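Kurkisus colours: the mint one

Pale mint is supposed to go with everything this year. I have my doubts, so the first entry in the kitchen colours gallery goes to it.
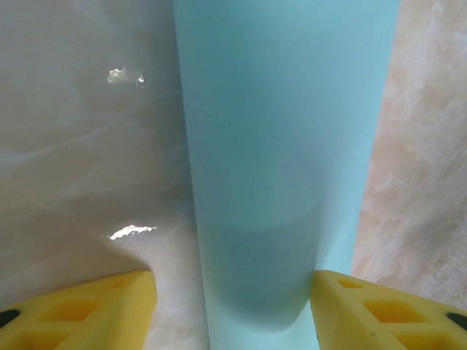 Pale mint-blue, smooth and matte, against a glossy marbled surface.

The Kurkisus leaflet calls this shade "a breath of calm for the busy worktop". I don't know what a calm worktop would be like and I doubt the leaflet does either. It is a pastel aqua, the sort of colour that bathrooms were painted when I was small, and it has come round again with a new name and a higher price.

I will give it this much: the matte finish suits the shape. There is a slight flare towards the top, and with no shine to get in the way the light fades off evenly. In shadow the mint turns a dusty grey-green blue, and I like it better there than in full light. That ought to worry whoever chose the colour.

The marbled surface is another matter. White and cream, pale grey veining, and a shine that throws back every light in the place. Set a matte thing on it and the matte thing looks better than it is. Shops know this very well. Before buying anything in this colour, ask to see it on something dull, or take it over to the door.

On the name

The range is called Uta. The shape used to be sold as Willanska, in darker colours, and I am not persuaded that much has changed apart from the paint chart. Sneha Goel, who keeps the kitchen pages here, thinks the taper is better than it was and that I am being unfair. She has had hers since July and says she reaches for it before the others. I said that was because it stood nearest the sink. She has moved it and we shall see.

On the colour in daily use

Pale matte things show marks. The leaflet says "wipes clean in seconds", and so does every leaflet for every object meant for a kitchen. What I would like to know is how it looks after a winter of tea, tomato and greasy thumbs, and no leaflet has ever told me that. Sneha says a soft cloth and washing-up liquid will do. I would keep it well away from the green side of the sponge until somebody else has tried.

On matching

If you already have a white or cream kitchen, mint will look pleasant and a bit sleepy. With oak it goes greener. I tried a paint card of the nearest shade against our own orange pine and took it away again before lunch. Żak do a sage that copes better with warm wood, though their sage has a habit of being a different sage when you go back for a second one.

Worth having?

As a single thing on a shelf, perhaps. As a whole set, I would wait. Colours like this one tend to turn up in the sale by the time the next has been announced, and the leaflet for the next is already on my desk. It is a peach. It promises warmth.

Sneha's reply, added on Tuesday: "Moved it to the far shelf. Still using it. The peach is nice as well."

Back to kitchen colours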